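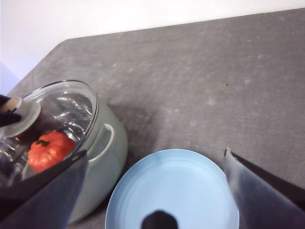
How to compare gripper fingertips with a pot, a lid and a plate

Posted January 2023

I get asked a lot which fingertips I'd put on a two-finger gripper for kitchen stuff, and my answer is always the same: run the lid test and see. Spec sheets will tell you about payload and stroke and closing force, and then you put the thing in front of an ordinary pot lid and it slides right off the knob. So this is my test, written out properly, so I can stop pasting it into emails in chunks.

I run it on a pair of Wusaseck arms with a Zekow controller, and the two sets of tips I compared most recently were the Jelum soft ones and the Manalo narrow ones. You can do it with whatever you have. If you only own one arm you can still do most of it, see the bit near the end.

What you need

A pot with a knob on the lid and a loop handle on the side. A glass lid is great for this, I'll get to why.
A shallow plate with a raised rim.
One lumpy object that fits in the pot with the lid on. I use a little pumpkin.
A counter or table you don't mind scratching.
A wrist camera on each arm, with recording turned on from the start.
A notebook. Yes, paper. I type too slowly with one hand on the stop button.

Setting up

Put the pot down first and teach its position with the lid on. I like it close to the back of the counter with the loop handle pointing toward the plate, so the side handle is the thing the arm has to steer around on its way over. If your fingers are going to clip anything, it'll be that handle.

Set your travel speed to 200 mm per second and leave it there for every set of tips. I know, it's tempting to speed up once things are going well! Don't. I lost a whole afternoon in November to comparing slow Jelum runs with fast Manalo runs and the numbers meant nothing at all.

Closing force goes to 50 percent of whatever your gripper can do. On the Zekow that's a slider in the tool menu, and it resets itself when you change the tool profile, so check it every time you swap tips. (I have a sticky note on the pendant. It just says SLIDER.)

Then close the fingers all the way with nothing between them and look at the wrist view. You want the tips to come together evenly, and you want to know where that meeting point lands in your picture, since that's the spot you'll be aiming with all day. If one tip sits higher than the other, loosen the mounting screws, close the gripper again so the fingers line themselves up, and tighten while they're shut.

Wipe the tips before you start, too. Mine collect a film from the counter and it makes the first few grabs look worse than the rest.

The first grab: the knob

Start with the lid alone. Open the fingers, come in from the side, close on the knob, lift 40 mm, hold while you take a slow breath, and put it back. That's one try.

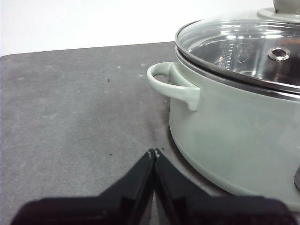 I come at the knob from the side and not straight down for a boring reason, which is that the wrist camera sees more that way. Straight down, the fingers and the knob pile up on top of each other and I can't tell how much of the knob I've really got. From the side I can watch the pads touch and I can see if the lid tips as it comes up.

Here's what goes in the notebook for each try:

Clean lift, lid level.
Lifted, but the lid tilted.
Lifted, then slipped.
Missed.

A tilted lid counts as its own thing. With metal-rimmed glass lids the rim can hang up on the edge of the pot when it comes back down crooked, and then you've got a lid sitting half on and an arm that thinks it's finished. I'd take a tip that misses now and then over one that tilts every time, at least a miss is easy to catch in software.

Soft tips wrap the knob better and they forgive you when you're a little off center. The Jelum pair was lovely here. But they also squish, so the lid swings a bit when the arm stops, and if your camera is close in you'll see it rock. The Manalo pair holds the knob stiffly and you can stop hard with no swing, but you have to be on target. When I was off by even a small amount the knob rolled out from between them like a wet grape.

The second grab: in and out of the pot

Now use both arms, one holding the lid knob and one working the pumpkin. Lift the lid, swing it clear to the side, go in with the other gripper, grab the pumpkin, bring it out and set it on the plate. Then the whole thing backward, pumpkin into pot, lid on.

The glass lid earns its place on the way back. Once it's on you can look through it and see where the pumpkin ended up, so you can tell a good drop from one that landed against the wall of the pot. With a solid lid you'd be opening it up again after every try, and that's another chance to bump something.

Go in with the fingers only as wide as they need to be. The first time I did this I opened them all the way, like I do for everything, and there was no room left between the back of the finger and the wall of the pot. Find the width that clears the object with a little to spare and save it as a preset. On mine it's preset two, and I've stopped changing it between tip sets.

One more thing on reflections. Glass and shiny metal will throw bright spots into the wrist camera, and if you're using any kind of vision to find the knob it may lock onto one of those and march off after it. Turn your exposure down a little before you start blaming the gripper. I moved a lamp as well and that helped more than any setting I touched.

The third grab: off the plate 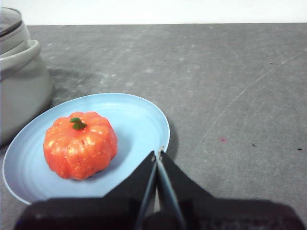

Picking something up off a plate sounds like the easy part and it's where I learn the most. The raised rim gets in the way of low fingers, so you have to come over it and then down, and narrow tips do that much better than fat ones. My pumpkin goes toward the rear edge of the plate on purpose, over on the left half, and the gripper starts out at the front with the fingers almost shut. From there it blocks the near part of the rim in its own camera, so you can't steer by that edge at all. Use the far side of the rim and the top of the object. The little green stem is a handy thing to aim at, and the grooves between the lobes give you something to line the fingers up with.

Try grabbing in the grooves and then turn the object and try across the lobes. The difference surprised me. The Manalo tips fit down into a groove and hold on great, and across the lobes they skate. The Jelum tips didn't seem to care which way the pumpkin was facing. If you don't get to choose how your objects sit, that's worth a lot.

Watch the plate too. If it slides when the fingers close, one finger is arriving before the other, and you should go back and redo the centering. Don't tape the plate down! I see people do this and it hides exactly what you're trying to find out.

How many tries

I do 40 of each grab per set of tips. Fewer than that and one bad streak throws everything off. If you want to know about wear, leave the tips on and run the knob grab up to 400, then look at the pads under a bright light. The soft ones had a shiny patch by then. The narrow ones had scuffs and that was it.

Change the order as you go. If you always run the same tips first they get the fresh, awake version of you, and the second set gets the one who wants lunch.

If you only have one arm

Do the first and third grabs as written. For the middle one, lift the lid and set it down flat on the counter, knob up, then go back for the object. It's slower, and you'll get extra misses picking the lid up again from down there, so keep those in a separate column.

What I ended up with

Jelum on the arm that does the lid, Manalo on the arm that does the pumpkin. I'd planned to pick one and buy a spare set of it, so now I'm keeping two kinds of spares in the drawer and labeling the screws, which are different lengths. If you mix those up the long ones bottom out and the finger wobbles, so check them before you run anything.

Next I want to try the same three grabs with the cameras moved a little farther back from the fingertips. I'll add the settings to this page when I have them.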